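Look after the fingers first

I'll say it plainly: the best part of running a robot cell is the dull weekly service, and I wish more people got to do it. Ours is a small handling cell at Rotbridge – one arm, one two-finger gripper, a camera at the wrist and a table with a cloth over it. We call it Grendeck, after the label on the old cabinet it stands beside.

Every Thursday I give it 80 minutes. The pads get wiped, the pivots on both linkages get a look and a wiggle, and the bolts get checked with the small torque driver. Then I close the fingers on a gauge block 3 times and write down the gap. People will happily spend a week tuning software to cure a slipping grip when a dirty pad is the whole trouble! I've done it myself, and I was rather proud of the code.

My other firm opinion is that you should test on battered household things. Gauge blocks are lovely, but they're square and clean, and the world is full of bulges and scratches. Keep a box of them by the cell and put a proper one in the fingers before you sign the sheet.
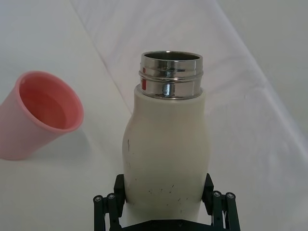
Rotbridge, November
A metal-necked bottle with its cap off, between the fingers, and a pink cup lying beside it. I love a bottle for this job, with that round belly and the narrower shoulder above. Look at where each pad meets the curve, left and right, and compare it with last week's picture. It takes 2 minutes and I'd take it over another page of the log any day.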